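Skirkden toy library to move into former Van Loon shop

The Skirkden toy library is to leave the church hall after more than four decades and reopen in October in the former Van Loon shoe shop on the high street.

Members voted for the move at a meeting in the hall last month. The lease was signed shortly afterwards, and work on the shop floor and the back room has already begun.

The library opened in 1981 with a few shelves of jigsaws and board games given by local families. It has lent toys to households in the town and the nearby villages ever since, first on one afternoon a week and later on two. Families pay a small yearly fee and can take home up to two items at a time, to be returned within a fortnight.

Els Claeys, who has run the lending desk for 13 years, said the hall had been a good home but had become difficult to work in. Everything has to be put away in the side cupboards at the end of each session, because the hall is let to other groups in the evening.

"We spend the first half hour getting things out and the last half hour putting them back," she said. "That is an hour of every session when people are standing about waiting. In the shop we can leave it all on the shelves."

The larger items have been the main problem. The wooden kitchen, the train table and the ride-on toys are kept in a lock-up garage behind the hall and have to be asked for in advance. Some of them have hardly been borrowed in the past year. All of them will be on show in the new premises, with the ride-on toys near the door and the train table in the window.

The shop has been empty since Van Loon closed. It has a wide front window, a level entrance from the pavement and a small yard at the back. The old fitting benches have been kept and will be used as seats for parents. The wall shelving, which was built for shoe boxes, will take most of the games without any changes, though the top two rows are too high for general use and will hold spare parts.

A joinery firm, Plestero, is putting in a new counter and a low gate between the front room and the yard. The floor in the back room is being levelled and will be covered before the stock is moved.

Rent will be higher than at the hall. The yearly fee for families will stay the same until next spring, when it will be looked at again. Childminders and playgroups, who at present pay the same as a family, will be asked to pay a separate rate and will be allowed to keep items for a month.

Opening hours will change as well. The library will open in the mornings from 9.30 until noon, and there will be one late session each week until 7 pm for parents who work during the day. The Saturday session, which was dropped when the hall raised its charges, will not return for now.

The lending list is being gone through before the move. Sets with missing pieces are being put to one side, and anything broken beyond mending will be thrown out. Puzzles that lack only a piece or two will be kept and marked on the box. Alphabet blocks, shape sorters and stacking toys remain among the items most often asked for by families with children under five, and the library plans to give these a shelf of their own at a height small children can reach.
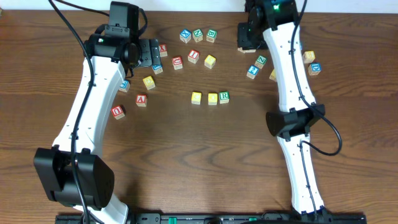
Geert Hermans said he would be glad of the late session but was less sure about the high street. Parking outside the shop is limited to half an hour, he pointed out, and carrying a dolls' house to the car park behind the bank with two children in tow would be no small job. He asked whether a loading space could be marked out near the door, as there was when the shoe shop took deliveries.

The library has written to the town council about the parking. In the meantime, borrowers with large items will be able to collect them from the yard, which can be reached by car from the lane. The yard gate will be unlocked during sessions, and borrowers are asked to ring the bell and wait to be let in.

A new booking system will be in use from the first day. The card index, which has been kept in the same set of drawers since the library began, will be replaced by a program called Nindatico. Members will be able to see from home whether an item is out and put their name down for it. The cards themselves will be kept, and anyone who would rather telephone or ask at the desk can still do so.

The move itself will take place over a weekend. Lending from the hall will stop a fortnight beforehand, and all items on loan should be brought back by then. Toys still out after that date can be returned to the shop once it is open, and no late charges will be made during the closure.

Help is wanted with packing and with carrying boxes, and the library would like to hear from anyone with a van. Strong cardboard boxes with lids are also needed. They can be left in the porch of the church hall during sessions, but not overnight.

The library has asked that no toys be donated until the move is finished, as there is nowhere to store them. From November it will again take board games, wooden toys and construction sets in good condition. It cannot accept soft toys, electrical items or car seats.

An open morning will be held at the shop before lending starts, from 10 am to 1 pm. Visitors will be able to look round, join or renew their membership and have the booking system explained to them. Tea and coffee will be served in the back room. Existing members should bring their old card so that their details can be copied across.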